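Brivimov grip-loss fault

Reading time: 3 min
Filed under: Robotics / Faults and failures / Simulation

The Brivimov grip-loss fault (also "the Brivimov drop", or just "the drop") is a software fault in the Brivimov arm controller, in which a gripper is told it is holding a part when it isn't. First written up on Monday, January 31, 2022 by the team at Akitz, who had been using the controller for tabletop sorting work. Fixed in a later release. Still turns up on older set-ups.

Background

Brivimov is a control package for small jointed arms. It runs the same code on a real arm and on a simulated one, and most users test in simulation first. Akitz used it that way, with a bench at Ernasgate for the real runs. The task was plain: pick up a small part, carry it across, put it down, go back for the next.

The fault

The controller decided whether a part was held by looking at how far the fingers had closed. If they stopped short of fully shut, something had to be between them. Reasonable enough for hard, square parts. The trouble came with small or rounded ones. Fingers would close on a corner, stop short, and the "held" flag went up. The part then slipped out during the lift, the fingers crept in a little further, but the flag was never checked again until the arm reached the drop point.

So the arm carried nothing, let go of nothing and logged a success.

On its own a nuisance. It became a safety matter through a second fault, in the slow-down rule. An arm flagged as holding was allowed to travel lower over the table, to shorten the drop at the other end. With the lost part now lying in its path, the wrist could strike it, and in one case at Ernasgate a part was knocked off the bench and across a walkway. No injuries recorded. The bench was fenced the same week.

Why testing missed it

The simulated runs passed. Akitz had done 500 picks before moving to the bench and the log showed no drops at all, which in hindsight should of been the warning. The simulator's contact settings were too sticky: once the fingers touched a part it tended to stay with them, corner grip or not. With friction set to a more lifelike value the same test gave 30 false successes, all of them on small parts.

A second reason was the way results were read. The log was trusted and the end positions of the parts weren't compared with it.

Reproducing the drop

Fikre, a test suite, includes a scene set for the fault. Simulated room, white table, one arm doing the picking and a mix of small objects laid out on the surface.

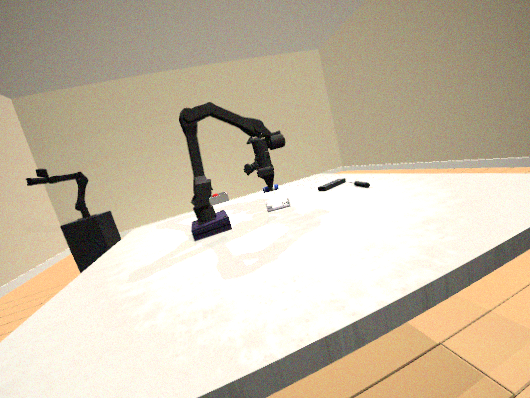 Each run sets the grip slightly off centre, up to 20 per cent of the finger width, then lifts at normal speed. A run counts as failed if the flag and the true position of the part disagree at any point in the lift. Releases from before July fail it often. Later ones should not fail it at all, though slow computers can give a late reading and the suite allows one retry.

The fix

Three changes. Finger position is now read all through the move, and any further closing drops the flag. The lower travel height was taken out as a default and has to be switched on by hand. On a lost grip the arm stops, rises straight up and waits for a person to clear the fault; it does not try again by itself.

Users who can't update are told to turn off low travel and cut the lift speed. This doesnt cure the fault, only makes the slip less likely and the knock softer.

Open points

Very thin parts. Fingers close so nearly shut on them that the reading can't tell a held part from an empty grip, and the new check sometimes stops the arm for no reason. A touch sensor gets round it. Brivimov supports one but doesn't require it.

See also: False success (robotics); Contact settings; Fikre test suite; Safe stop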